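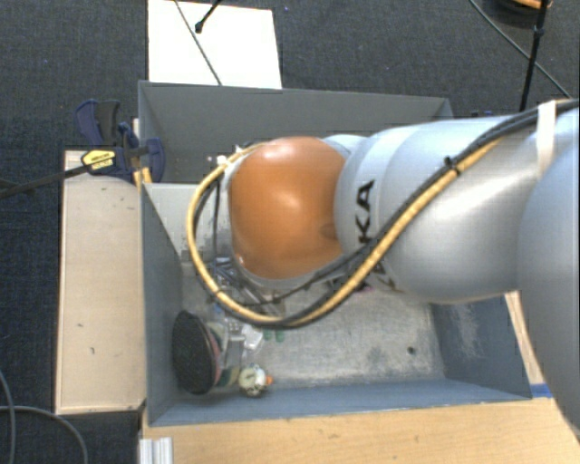
Gray bin with small parts, orange joint cover at left end of the arm link.

Drekdale Groundwater Monitoring Program
Progress report to the Flundanden Fund
Aug 13, 2021
Prepared by Cleiton Marinho, field program lead

1. Status

Work is on schedule for the well survey and behind schedule for the nitrate sampling. Spending is within the approved budget. No change to the end date is requested.

2. Well survey

The survey of private wells in the lower Drekdale basin is complete. Owners of more than 300 wells returned the questionnaire. Depth, casing diameter and year of drilling were entered in the program database, and entries were checked against the county drilling logs where a log exists. Older hand-dug wells have no log. For these, depth was measured with a weighted tape during a site visit.

Seven wells were dropped from the network. Four had collapsed casings, two had been sealed by their owners, and one could not be reached after the access road washed out. Replacements have been picked from the reserve list in the same soil units, so spatial coverage is unchanged.

3. Water levels

Pressure loggers are in place in all wells of the primary network and record hourly. The spring download showed drift in the loggers from the first Guerra batch. Manual readings were used to correct the affected series, and the correction is flagged in the data files. The supplier has accepted the units for recalibration.

Levels in the shallow aquifer fell through early summer, as expected. The decline was steeper on the east side, where irrigation draws are higher. It is too early to separate the effect of pumping from that of the dry spring.

4. Nitrate sampling

The second sampling round started late. The contract laboratory lost its accreditation for the low-range method, and samples were held until the Nikura laboratory could take over the work. Samples past their holding time were discarded and will be collected again. Benedikt Pfeiffer has revised the chain-of-custody form to record receipt temperature and filter lot.

Duplicate samples were sent to both laboratories before the switch. Results agree within the stated uncertainty, and the two data sets can be merged without an offset.

5. Budget

The laboratory change adds $4,000 to the analysis line. We propose to cover it from the travel line, which is underspent. Written approval of this transfer is requested.

6. Next period

Repeat sampling of the east-side wells will be finished by the end of September. The logger download follows directly after. A draft water table map will be sent with the next report, along with the corrected series and the metadata sheet.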